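# 「機械に台所と店の雑用は任せられるか」 Zestinellが公開試験の結果を発表 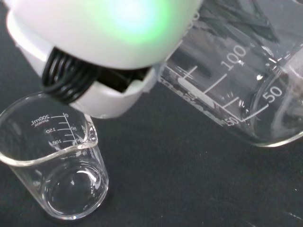
家事や店舗の裏方作業を機械に任せられる時期について、株式会社Zestinellには小売店や飲食店から問い合わせが続いています。当社は5月、Jikhamの試験室で公開試験を行い、その結果をまとめました。対象は、容器の移し替え、食器の片付け、棚への補充という3種類の作業です。現時点での当社の答えは「一部は任せられるが、人の立ち会いはまだ外せない」というものです。移し替えの課題では目盛り付きのガラスビーカーを使いました。大きいビーカーをほとんど横になるまで傾け、黒い台に置いた「200mL」表示の小さいビーカーとの位置を合わせる動作が含まれます。透明なガラスは背景が透けて縁の位置を捉えにくく、家庭のコップや計量カップを扱う場合にも同じ問題が生じます。

## 試験の結果

試行は全作業の合計で2536回です。器具の配置は試行ごとに変え、途中で人が手を貸した場合は未完了として記録しました。

- **移し替え**:容器の位置が決まっていれば安定して完了しました。受ける側の容器を動かすと、縁の検出をやり直す時間が必要でした。
- **食器の片付け**:同じ形の皿が続く場合は問題が少なく、重なったガラス器では停止が目立ちました。
- **棚への補充**:箱物は9段の棚すべてで作業できました。袋物は形が崩れるため、今回の条件では実用の水準に達していません。

速度はいずれの作業でも人に及びません。閉店後など、時間に余裕のある作業から導入を検討するのが現実的だと当社は判断しています。

## 開発責任者のコメント

Zestinell開発責任者 テオドロ・カルデナス(Teodoro Cárdenas)

「皿を1枚つかむだけなら、以前からできていました。難しいのは、前の人が少しずれた場所に置いたコップを、同じように扱うことです。家庭の台所では毎回それが起きます。家庭向けの発売時期をお約束できる段階ではありません。店舗については、作業を絞れば試験導入に進めると考えています」

## 今後の予定

当社は協力会社のSydorenkoとともに、食品販売店Trashamの2店舗で試験導入を行います。作業は閉店後の食器の片付けと箱物の補充に限り、従業員1名が立ち会います。売り場の営業時間中には稼働させません。

移し替えについては、Jikhamの試験室で検証を続けます。次の課題は、注ぎ口の向きが異なる容器への対応と、液量の確認方法です。

試験室の見学は土曜日の午後に受け付けます。見学を希望される報道関係者と店舗運営者の方は、Zestinell広報担当までご連絡ください。試行条件の一覧は、同じ窓口でお渡ししています。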